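Notes on hanging the cloth, mostly so I don't have to work it out again in June.

## Bemgate: the black surround

I've been fiddling with this booth since the winter and I'm finally happy enough to write it down. It's a table with black fabric round the back and both sides, plus a bit overhead. The cloth is the cheap Prostel stuff, 270 cm wide, and I bought 2 lengths of it. Don't iron it! I tried, and it went shiny in patches (Tyra Backlund still has the ruined bit as a dog blanket).
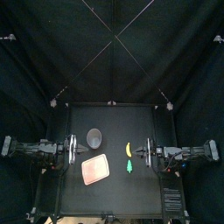 Cloth likes to hang, so I've stopped trying to pull it flat. I used to stretch the sides tight and every crease showed up ten times worse. Now I leave plenty of slack and let it drop in loose folds down the back and sides, and I've made my peace with the slight sag up top. The thin wires are worth keeping taut though — they cross in a big X, and if one goes slack you'll spot it straight away against the black. Check the little grey clamps along the back edge of the table first, as the wires end there.

### Cleaning

- Tabletop: dry cloth only, it's matt and it shows every smear
- Fabric: lint roller, top to bottom
- Floor: sweep before you do the fabric, or you'll be doing it twice

### Still to do

- [ ] hem the second length
- [ ] ask Mateos if they still sell the small clamps
- [ ] write up the Hosumard cloth, which I've only tried as a 200 cm sample

Last changed 11th February.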